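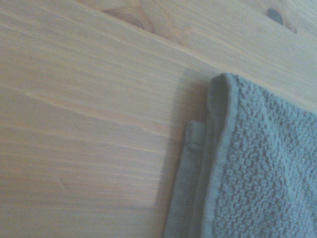
I went into the lake at Endley again this morning and I am still buzzing, so forgive me if this one rambles. My toes came back somewhere between the parking lot and the bakery. My left little finger took until the second coffee!

A few of you wrote after my October post to ask whether I'd kept it up through the cold part of the year. I have! I didn't expect to. In October the water was still soft and brown and full of leaves, and I thought of myself as a person who was stretching out the summer a bit. Then the leaves sank, the dock got slippery, and one day I noticed I was looking forward to it from the minute I woke up.

The lake changes so much more in winter than I ever gave it credit for. On still days it's black and shiny and you feel rude breaking the surface. On windy days there's a nasty little chop that slaps you right in the mouth, always when you're trying to say something. This morning there was a skin of ice along the reeds, thin as a watch glass, and it made a tinkling noise when our ripples got to it. I could have listened to that all day if I'd been wearing anything sensible.

Volkan Erdem is the one who got me started. He's 72, he has been swimming there for years, and he gets in the way other people get into a car. No squealing, no flapping of hands. I squeal every time. I've tried going in silently and I get as far as the knees. He told me early on to breathe out as I go in, long and slow, like blowing on soup, and that one piece of advice has done more for me than all the videos I watched. If you breathe out, the next breath in takes care of itself. If you gasp, you spend the whole dip chasing it.

I stay in for 2 minutes when it's like this. That sounds like nothing, I know, and it felt like a very full 2 minutes. I go in with a friend, I keep my feet near the bottom, and I never put my head under. Some of the group do proper lengths out to the buoy in wetsuits and I admire them enormously from the shallow end.

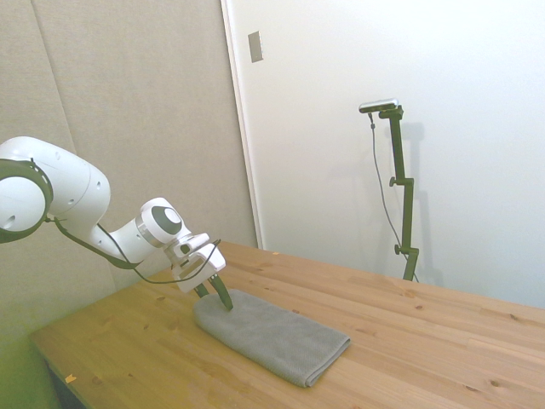 Let's talk about getting out, since getting out is the part I was worst at and the part I now have opinions on! Your hands stop working. Buttons are impossible, laces are a joke, and anything inside out may as well be locked in a safe. So I stack my things before I go in, in the order I'll want them, with the hat on top and the socks inside the boots. I used to bring an enormous beach towel, which dragged in the mud and blew into my face, and I've gone off big towels completely. A plain gray one folded into a tidy bundle, like that one on the pine table, is all I'd pack now. It goes on the very top of the bag where I can grab it with a frozen paw. Dry the top half first, get a layer on it, then worry about your legs. Efa Howells does hers the other way round and swears by it, and she's wrong, but she's a much better swimmer than me so make of that what you will.

Then comes the hot drink. I've been through tea, broth and a hot blackcurrant thing that Berkay brought, and blackcurrant is winning by miles. You want a cup with a handle you can get your whole hand through. Drink it slowly and put on more clothes than you think you need, as you go on getting colder for a while after you're out. The first time the shivers hit me ten minutes later I thought something was wrong with me. Volkan just handed me a second hat and went on talking about his leeks.

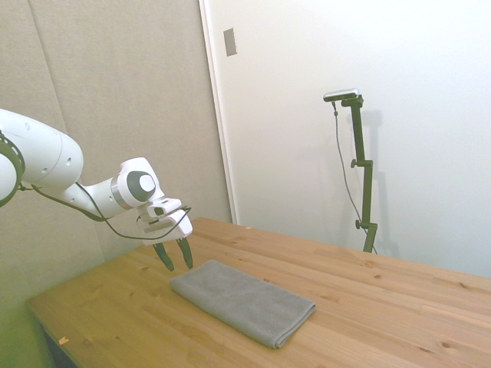 Noreen Coughlan
Writer of this blog and shallow-end regular
17/01/2026

The other thing I wanted to mention is the walk. I park at the top now and come down through the birches, and it makes such a difference to arrive with warm legs. It's 3,452 steps there and back by my phone, though that includes going back up for the gloves I left on the roof of the car. There was a heron by the inlet today, hunched up like somebody waiting for a bus, and two very loud jays in the oak.

Next week we're going to try it at sunrise. Alper Avcı says the mist comes off the water in ropes when it's cold enough, and I've wanted to see that ever since he told me. I'm making the ginger cake again, the sticky one with too much treacle in it. If anyone has a good way of keeping gloves warm while you're in the water, please leave it in the comments. I've tried stuffing them in my hat and they fell in the lake.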